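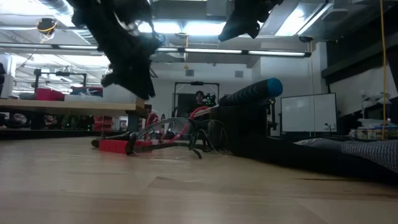
6/17/24. Day one of the two-week trial with the Pemon kit, and I want to get it down before I forget the order of things. Valbona Delić drove over with the paperwork and left before lunch. The kit is the upgraded hand set from Dokwood, two arms with a two-finger gripper on each, black shaggy covers for the fingers, and the software license for the trial. Price if we keep it is 3,000 for the hardware and 925 a year for support. Ochoa quoted less in May but with no covers and no support at all. I started with the things on the floor. The safety glasses lay on their side over the red block and the foam roller with the blue end was just to the right, on top of the black cloth. Clear lenses are a known weak point and I wanted them in the first set. I wrote down the attempts on the clear lenses in the gray notebook, 7 in all, with the settings next to each one. I would pay more attention to the spacing next time, because glasses that close to a block are really two problems at once.

The covers are a mixed thing. They shed. I picked black fibers off my sleeve all morning and there is a line in the manual about brushing them weekly, which I had not seen in the sales sheet. They do come off easily, one strap at the back, and I took them off for the bench work after lunch. Swapping took less time than boiling the kettle.

The software is plain and I like it. It starts fast, the menus are short, and the stop button on the screen is big enough to hit without looking for it. Logging is poor. It saves every run under the time and nothing else, so I had to rename them all by hand. I sent Valbona a note on that and she answered within the hour that it is on their list, no date given.

Bench work was the part I cared about most. We spend too much time handing parts and wire to each other, and if the kit can't do that it is no use to us at any price. 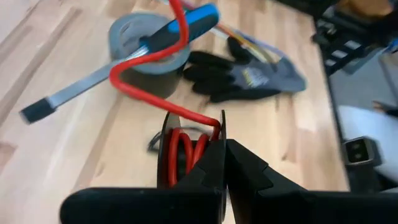
Wire spool between the bare fingers, loose end up over the tape.

The loose end of the wire is what I worry about. A spool is an easy shape but the wire goes where it likes, and I want a full session on that alone. Same with the glove, which is flat and soft and a different job from anything hard.

Still to do: read the Piratberg contract again for the return terms, ask Dokwood if the support fee covers replacement covers, charge the tablet. My back hurts from crouching. Bed early.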